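Fitted sheet keeps popping off the corner, deep mattress

Posted in Bedding & Laundry - Saturday, June 29, 2019

nistby_nights
Bought a Wemero mattress in the spring, 15 inches deep with the topper on. Every fitted sheet I own pops off by morning, always the wall side. Tried the elastic clips with the little metal teeth - they chewed a hole in one sheet and let go of the other. Label on the sheets says "fits up to 12" so I guess that's my problem, but the deep ones in the store are all microfiber and I sleep hot. Is there a cotton one that really stays put? Or do I ditch the topper. Guests coming in July so would like this sorted.

Villanueva
you need deep pocket sheets. 12 is never gonna fit 15

stekari_fan203
Same depth here, went thru a lot of sheets. Few things.

Measure with the topper ON and somebody sitting on it, then buy the pocket a size up. Cotton shrinks, more if you dry on high. Mine lost nearly an inch first month. Dry on low, pull it out a bit damp, stretch the corners by hand.

Look for elastic all the way round, not only at the corners. Packaging usually says. I've got the Stekari cotton one now, pocket is deep enough to tuck right under. Not cheap but it hasn't come off yet.

Order matters too. Do the wall side corners first while you've got slack, then come round to the easy side. Everyone does the easy side first and then has no fabric left for teh hard one.

My bed at the moment, second pic:

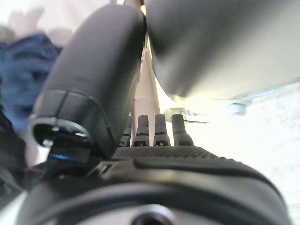
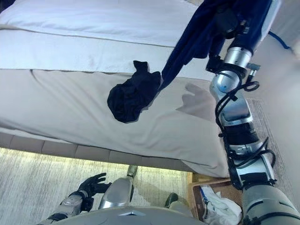

Don't ditch the topper yet. A slippery topper cover will drag any sheet with it, so put a plain cotton pad between and see. Some creases are fine btw - my beige one has soft wrinkles, mostly down at the lower edge where it goes over the side, and I leave them. If it's drum tight it's under strain and that's when corners go. White layer on top covers some of it anyway. And skip the clips with teeth, get the long straps that cross under the mattress if you must. Pain to put on, need two people really.

nistby_nights
Thanks, never thought of the topper cover, it's super slick. Will try a pad first and then look at the Stekari.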